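Paid participants wanted: come do chores so machines can (maybe, someday) learn them
Orndale Home Skills Study, posted June 17, 2026

Hi! I'm Kanokwan Hemmin and I run the home side of the Orndale study. We're looking for people who don't mind housework, or who mind it but are good at it anyway, to come in and do small, boring jobs with their hands while we record how they do them.

The big question we get from everybody's parents is "so can a robot clean my house yet?" My short answer is no. A machine can vacuum a floor, sure, and in our tests the Skukmont arm will pick up a plastic cup most of the time. Hand it a shelf full of breakable, oddly shaped stuff that has to come down, get wiped and go back up looking nice, and it slows to a crawl or knocks something over. Most people do that job half asleep. I want to know what your hands are doing while you do it!

So this round is all shelf and tabletop work. Picture frames are my favorite (and the arm's least favorite) because some have smooth edges, some have bumpy ones, and you can't just grab the middle.

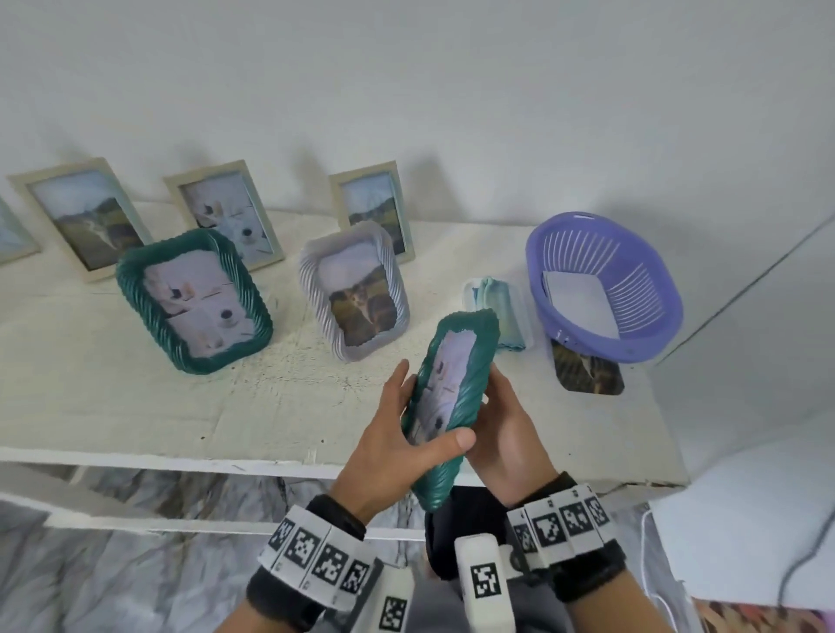 Two-handed hold on a green rope-edged frame, cloth and basket off to the right.

You'd wear wristbands with printed square markers on them, so the cameras can tell where your wrists are. They go on over your sleeves, so a long-sleeved shirt is a good idea. Past participants tell me they forget about them after the first table. Please leave bulky watches and bracelets at home.

A session is 2 hours with a break in the middle (snacks are on me, and yes, there's coffee). Pay is $80 per session, paid the same day, and you get it even if you need to stop early. We've collected 1482 recordings so far and I'd love another 1000 before the end of August, so if you like it you're very welcome to come back.

Who we want: anybody 18 or over who can stand at a table for a while and use both hands. Lefties, please, please write to me – we have hardly any. Retail people who set up displays would be great too, along with anyone who has cleaned houses or hotel rooms for a living. No tech background needed.

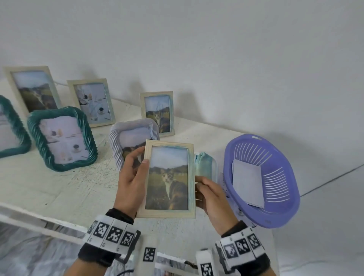
One hand at the top corner, the other on the side: a light wooden frame with a cat photo.

One thing people worry about is doing it "right." Please don't! If you always pick up a frame by the corner, do that. If you change your mind about where it goes, move it again. Fumbles are useful to us, and a neat freak and a slob teach the machine different things. Petrică Mihăilă, who handles the machine end, is forever asking me for messier recordings.

Will any of this put a robot in your living room soon? I have my doubts, and I've told Petrică so. Folding and dusting look a lot further off to me than the ads suggest. I still think it's worth finding out.

Sessions are at the Wannasri Building, second floor, with an elevator and free parking in back. To sign up, leave your name at the front desk or use the form on the Orndale study page, and tell me which hand you write with and whether mornings or evenings suit you. I answer everything myself, so give me a couple of days.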